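Mesow notebook – hand-held gripper, kitchen set
7/20/22

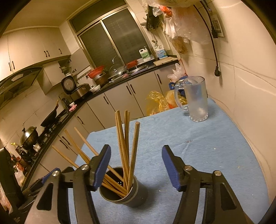
Best session yet on the Mesow kitchen set! We got 79 good takes with the hand-held gripper before I called it a night, and the fingers feel so much nicer now that the pivot screws are properly tightened. No more wobble on the closing stroke. I could squeeze slowly and the jaws came in evenly, which they never did at Gulora.

Main task was the chopstick holder: pick it up, move it, set it down upright. I love this one. The chopsticks stick out every which way, so the policy can't just learn "grab the tall thing" – it has to go for the cup below the rim. I approached with the jaws wide open every time and tried to keep my wrist level. A few takes I came in too high and brushed the sticks. Kept those, tagged "recover", because I'd like to see what Marty does with them in training.

The towel stays. Pale blue under a dark grey holder gives a really clean outline and the blue pads still read fine against it. It does bunch up if you drag anything, so lift first, then move. Beer mug is the distractor for now. Frosted glass has been trouble before (see the October notes on depth dropouts) and I want plenty of it near the target without touching it.

Numbers so far: 305 takes in total for this task, 23 thrown out. Most of the bad ones are me starting to move before the sync beep. Must be more patient!! The Zerkside script now flags anything where the fingers never close, and it caught two I would have missed.

Pads: rubber is gripping well on the matte cup. Wipe them between batches anyway, crumbs get everywhere on that table.

Next time
– same task with the mug on the left of the holder
– fewer chopsticks, maybe three or four
– another 100 takes with the lights dimmed a bit
– try handing over the tool halfway, my arm speed is all over this set and it needs somebody else's
– charge the spare battery BEFORE setting up

Marty retrain starts as soon as the upload finishes. Can't wait to see the curves.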